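Umstead Reading Room, Shelving and Sorting Project
Progress report to the Semwal Fund, second quarter of the grant

We are happy to say that the shelving part of the project is nearly done, and it has gone better than we hoped when we wrote our application. The money for furniture has been spent as planned, the units are up, and people have started using them while the sorting goes on. That last part was not in the schedule, but we did not have the heart to put up a rope.

Where things stand

All the white units from Nesell were delivered in one load and put together over a long Saturday. The boards sit on pins, so the height can be changed without tools. We have already moved several of them to suit taller books in the technical section, and we expect to move more once the atlases come out of storage.

Of the 457 books in the Stultemberg donation, 454 have now been checked, cleaned and entered in the list. The other three have loose bindings and are waiting for glue and a quiet afternoon. Another 117 titles came from our own back room, where they had been sitting in boxes since the move. Those are listed too, but they do not all have a shelf yet.

The mix of languages has been one of the real pleasures of this job. We had planned to keep Chinese and English titles in separate units. After trying it for two weeks we went back to sorting by subject, with the languages side by side. Readers told us they liked finding a book they could not read next to one they could – a few have asked about language classes as a result, and we will come back to that in the next report.

The open-shelf trial

Part of the grant was for trying out shelves that are not packed from end to end. Our idea was a short run of books at one end of a board, with room beside it for things people might want to pick up or talk about. We began with the unit nearest the work area. 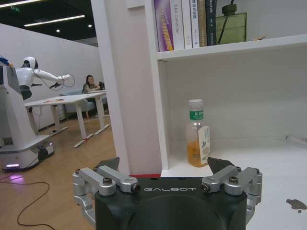
Upper shelf with books and a green bottle; the drink on the lower one is a bottle of tea.

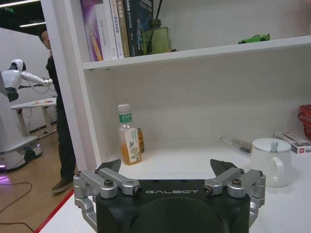
We are very pleased with how this is working. People stop at that unit far more than at the full ones, and they tend to take a book down while they are there. The younger visitors go for the small objects first, of course, and then somebody reads them a spine or two, and off they go with a question. We would like to carry the same arrangement over to four more units before the end of the grant.

There are two things we still need to settle. The first is drinks. Our old rule was no food or drink near the books, and it was widely ignored. We now propose a side table with a wipe-clean top by the door, paid for out of the small equipment line. The second is marks on the white surfaces. They show everything, and ordinary soap does not lift all of it. We are trying a melamine sponge on a spare board before we let it loose on the rest.

Spending

Furniture came in slightly under the estimate, which leaves us $70 in that line. We ask your permission to put it toward bookends. With short runs of books the last one tends to lean, and a simple metal bookend at each open side would fix that. The lines for labels and cleaning supplies are on track.

Next quarter

Labels come first. We have settled on large plain type, in both languages, on the front edge of each board. After that we will find homes for the back-room titles, repair the three loose bindings, and set up the next open shelves. We also plan an evening visit for the people behind the Stultemberg donation, probably in December – you would be very welcome to join us. Weekday afternoons are the liveliest time if you would prefer to drop in sooner and see the room in use.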